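드라두라(Dradura) 공개 시연일 방문기: 식기 정리용 로봇 팔 키트

2025년 7월 24일, 드라두라의 공개 시연일에 다녀왔다. 장소는 비마몽(Vimammont) 산업단지 안에 있는 이 회사 2층 시험실이다. 급식업체와 소규모 카페를 상대로 파는 로봇 팔 키트 '클로레로(Clollero)'를 직접 볼 수 있다고 해서 신청했다. 오전반은 18명이었고 대부분 급식이나 설비 쪽에서 온 사람들이었다.

클로레로는 팔 하나, 두 손가락 그리퍼, 손목 카메라, 제어 상자로 구성된다. 작업대는 구매자가 쓰던 것을 그대로 써도 된다고 한다. 설치 기사가 하루 나와서 고정하고, 이후 보정은 사용자가 태블릿으로 한다. 안내문에는 보정에 9분이 걸린다고 적혀 있었다. 보정 과정은 시연 순서에 없어서 확인하지 못했다.

시연 과제는 식기 정리였다. 컵과 그릇을 하나씩 집어 종류별로 옮기는 일인데, 담당자는 얇은 플라스틱 식기가 도자기보다 까다롭다고 설명했다. 가벼워서 손가락이 조금만 스쳐도 밀린다는 것이다. 손목 카메라로 보면 컵끼리 거의 붙어 있고 그릇도 겹쳐 보여서, 어느 테두리부터 잡을지 고르는 일이 먼저다. 옆에는 접시류가 든 반투명 플라스틱 통이 있다.
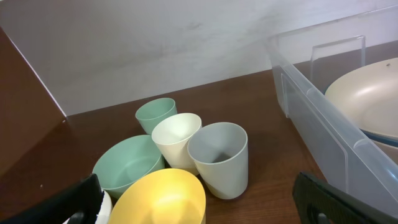
헤이우드(Heywood)는 생각이 좀 달랐다. 식기를 집는 동작은 이제 웬만한 제품이 다 하고, 현장에서 돈이 드는 쪽은 손가락 패드 교체와 세척이라고 했다. 자기네 주방에서는 패드를 얼마나 자주 갈아야 하는지부터 물어보고 견적을 받겠다는 말도 했다.

그 질문은 오후 질의 시간에 나왔다. 담당자 답변으로는 패드는 소모품이고 공구 없이 뺄 수 있다. 교체 주기는 식기 재질에 따라 다르다며 숫자를 주지 않았다. 3월부터 운영 중인 시범 매장의 기록을 정리하고 있고, 정리가 끝나면 참가자에게 메일로 보내겠다고 했다.

판매 조건은 구매와 월 임대 두 가지다. 임대는 최소 계약이 2년이고 소프트웨어 갱신이 포함된다. 구매하면 갱신은 첫해만 무상이다. 현재 등록된 식기 모양은 407종이며, 목록에 없는 식기는 사용자가 직접 여러 각도에서 찍어 추가한다. 색이 옅은 식기나 투명한 통은 조명에 따라 인식이 달라질 수 있으니 도입 전에 자기 식기를 가져와 시험해 보라는 권고가 있었다. 시험은 예약제이고 비용은 받지 않는다.

소음은 옆 사람과 보통 목소리로 대화할 수 있는 정도였다. 팔이 움직이는 범위에 울타리는 없고 바닥에 노란 선만 그어 놓았다. 실제 주방에 놓을 때 안전 기준을 어떻게 맞추는지는 자료집에 한 쪽 분량으로만 나와 있어서 따로 문의를 넣었다.

주차는 건물 뒤편을 쓰면 된다. 다음 공개일 일정은 아직 나오지 않았다.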